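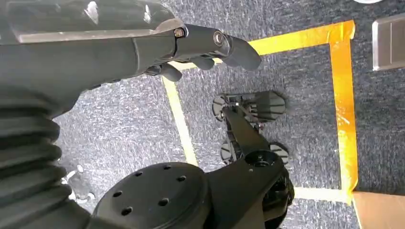

The front room carpet, Monday morning.

Last updated: Monday, 9:40 p.m.

Up at six because I wanted the front room sorted before Felicidad came by at noon. The carpet was the main job. I have been putting it off since we moved the long shelf out, and every time I walk through I tell myself it can wait another week. It can't, the in-laws are coming and there will be a folding bed in there.

Started by taking the two chairs out to the hall and rolling up the lamp cord. Vacuumed the whole room once lengthwise and once across. The bag was full after the first pass and I had to go down to the basement for another. There were only 2 left in the box, so put those on the list. The old Zindetti vacuum still pulls fine but the hose has a split near the handle. I wrapped it in tape again. Rogelio says he has a spare hose from the one he gave up on, and he will bring it Thursday if he remembers.

The dents from the shelf feet are still there. I tried ice cubes on the worst one and then worked the pile up with a fork, the way my aunt did it. Came up partway. I'll do the others tomorrow after work if there is ice. The one by the window I left alone, the bed will cover it.

Felicidad got here closer to one. She brought soup and the curtain rod from Marquez, which cost 29 dollars and is too long by the width of my hand. She thinks we can cut it. I would sooner take it back, but she has thrown out the receipt, so we will cut it. She also thinks the carpet should come out altogether in the spring. I said we would see. I got a price last year from the place on Eltthorpe Road, 274 just to take up the old one and haul it away, nothing put down in its place. I still have the slip in the drawer with the batteries.

After she left I measured for the bed. There is enough room along the inside wall if the small table goes upstairs – it will be tight getting around the end of it at night. Moved the table up by myself and scraped the paint at the turn of the stairs. Small scrape. There is a can of that white somewhere, probably behind the tile boxes.

Rented the carpet cleaner for Saturday. They wanted 51 for the full day and I didn't argue. Must ask whether the soap is included, I forgot to on the phone. They said to leave about four hours for drying with the windows open, so it had better not rain.

Soup for supper, the rest of it in the fridge. My knees are sore from the fork business. Still to do: sheets for the folding bed, cut the rod, call Rogelio about the hose, bring the chairs back in from the hall.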